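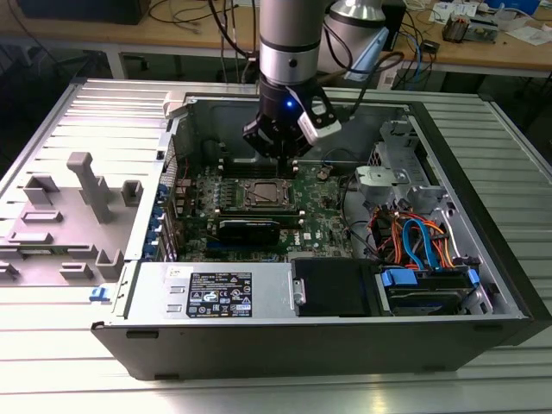 Chapter 2
Before the Guest Arrives: Bookings, Beds and Small Promises

Most people who open a guest house picture themselves at the front door, smiling, with a pot of tea on the go, and I would never want to talk anybody out of that (it is a lovely part of the job!). But a stay begins weeks earlier, when a stranger in another country reads your page late in the evening and decides to trust you with their holiday. Everything you promise there has to be kept somewhere, whether in a ruled diary or on a desktop computer like the Dell lying open on its side with its green motherboard showing, and you should know which of the two holds the true version when they disagree.

Dagmar Sokol learned this in her second season at Sesbridge. One October she had 161 bookings on paper and two fewer on the screen, and the missing pair, a family of walkers and a retired teacher, both turned up wanting the attic room. She gave the teacher her own bed and slept in the linen store, and the teacher came back every autumn afterwards.

In this chapter we shall look at how to write an honest room description, how to answer a first enquiry, and what to do when you have sold the same bed twice. Keep a pencil handy, as the first exercise asks you to draw up a booking sheet for a small inn with a shared kitchen.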